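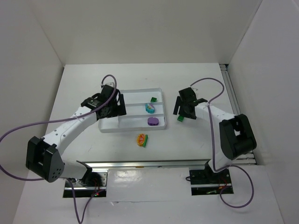
Nivaldo Lins nasceu em 1918, filho de um ferreiro, e passou quase a vida inteira a menos de uma légua do rio Jitari. Ficou conhecido na região como o homem das rodas-d'água, embora tenha ganhado a vida como guarda-livros de uma beneficiadora de arroz. As rodas eram coisa de domingo.

Comecei a me interessar por ele quando comprei, num lote de papéis velhos, um caderno de capa dura com o nome dele na primeira página. São anotações de visitas a moinhos, monjolos e engenhos movidos a água, feitas entre 1946 e 1971. Cada visita ocupa uma ou duas páginas: o nome do dono, o caminho para chegar, o diâmetro da roda em palmos, o estado das pás e do eixo. Às vezes há um desenho a lápis. Quando o moinho ainda trabalhava, ele anotava também o que se moía e quanto o moleiro cobrava de maquia.

O caderno traz 643 registros numerados. A numeração tem falhas, e pelo menos dois moinhos aparecem repetidos com nomes diferentes, porque mudaram de dono e ele só percebeu na segunda visita. Ele mesmo corrigiu isso depois, a tinta vermelha.

O registro mais longo é o do moinho do Drimico, que ocupa seis páginas. Era um moinho de fubá com roda de cima, duas mós e um canal de pedra que vinha de uma represa pequena, bem acima da casa. Pelas contas de Nivaldo, o primeiro prédio era de 1873, mas ele não diz de onde tirou a data. Procurei nos livros do cartório e a menção mais antiga que achei é de 1889, numa partilha em que o moinho já aparece como "velho". As duas coisas combinam, mas não provam nada.

Fui até lá em julho do ano passado. Da casa do moinho restam três paredes até a altura do peito. O canal ainda se acompanha por um bom trecho, no meio do capim, e uma das mós está encostada num barranco, rachada. A outra foi levada para a sede de uma fazenda vizinha, onde serve de mesa no quintal. A roda sumiu. Um morador me disse que foi desmontada para aproveitar a madeira, mas ele era menino na época e não tinha certeza do ano.

Nivaldo também trocava cartas. Guardadas no caderno, encontrei quatro de um engenheiro que assinava apenas Panicker e trabalhava numa fábrica de turbinas em Jonddale. As cartas são em inglês e tratam quase só de rendimento de rodas de baixa queda. Não sei como os dois se conheceram nem quem traduzia as respostas. Quem me ajudou com a letra, que é difícil, foi Zeyu Dong, que também coleciona papéis de moinhos e leu as quatro numa tarde.

A última visita anotada é de 1971, a um monjolo abandonado. Diz apenas: "eixo podre, água boa". Depois há 18 páginas em branco.

Estou passando os registros para uma planilha, por município. Terminei os cem primeiros e pretendo publicar aqui a lista dos moinhos do Jitari assim que conferir os nomes das estradas, que mudaram quase todos.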